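Small countertop appliances: cleaning, storing and moving them

Posted 2018-11-10 in Kitchen Tips

Most kitchens have at least one plug-in appliance that comes out for part of the year and sits in a cupboard the rest of the time. Ice makers, mini coolers, yogurt makers, that kind of thing. They last a lot longer if they go away clean and dry. The tips below are for the small ones you can pick up without help. If yours came with a manual, follow the manual where it says something different.

Before you start

Unplug it and let it sit for 20 minutes. If it holds water, drain it over the sink first. Many ice makers have a drain plug underneath, so put a shallow pan under it before you pull the plug. A 9x13 baking pan is too low for some models once the plug is out, and a roasting pan works better.

Clear a spot on the counter next to the sink and lay down a folded bath towel. You will be tipping the appliance to get at the bottom and sides, and the towel keeps it from sliding.

Washing the inside

Use warm water with a drop of dish soap and a soft cloth. For scale, mix one part white vinegar with 3 parts water, wipe it on, leave it a few minutes, then wipe with plain water twice. Skip bleach. Skip scouring pads too, as they scratch plastic and the scratches hold dirt.

A paste of baking soda and water will take off most stains. It leaves a white film in the corners, so rinse the cloth often.

Baskets, scoops and trays can be washed by hand in the sink. I put ours in the top rack of the dishwasher once and the scoop warped.

Lids and gaskets

The gasket is where mildew starts. Pull it back gently with a fingertip and run a damp cotton swab along the groove. If it has black specks that won't wipe off, go over it with the vinegar mix and an old toothbrush. Dry it with a paper towel when you're done.

Check the hinges while the lid is up. Crumbs and hard water collect there and keep the lid from closing flat. Don't oil them.

Vents and fan covers

Dust on a vent makes the fan work harder and the machine gets loud. Ours at Bernineck was so noisy one March that we thought the motor was going, and it was only lint. Use the brush attachment on the vacuum, on low, and go over the openings from the outside. A dry paintbrush gets into the slots that the vacuum misses. Never spray cleaner at a vent. Put it on the cloth and then wipe.
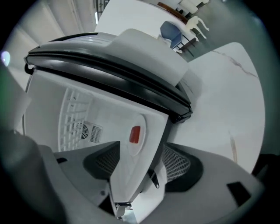

When you put the appliance back on the counter, leave 6 inches of space on any side that has a vent. Against the wall is the usual mistake. The other one is parking it beside the toaster oven.

If you have just moved it or had it on its side, stand it upright and wait before plugging it in. The manual will give a time for anything with a compressor. If you've lost the manual, leave it overnight.

Storing

Leave the lid propped open for a full day before it goes in the cupboard. A clothespin or a folded dishcloth in the corner is enough to hold it.

Coil the cord loosely and tie it with a twist tie. Don't wrap it tight around the body. Put the small parts in a zip bag and leave the bag inside the appliance so it doesn't end up in a drawer.

Store it upright on a low shelf. Cover it with a clean pillowcase, which keeps dust off and lets air through. Plastic bags trap damp.

If it's going in a box, the original carton is best. Otherwise pick a box with 2 inches to spare all around and fill the gap with towels. Write THIS END UP on two sides.

Getting it out again

Wipe it down, check the cord for cracks, and look at the plug. For an ice maker, throw out the first 3 batches.

More in Kitchen Tips
Getting labels off jars
How to clean a toaster crumb tray
Freezer shelves: what goes where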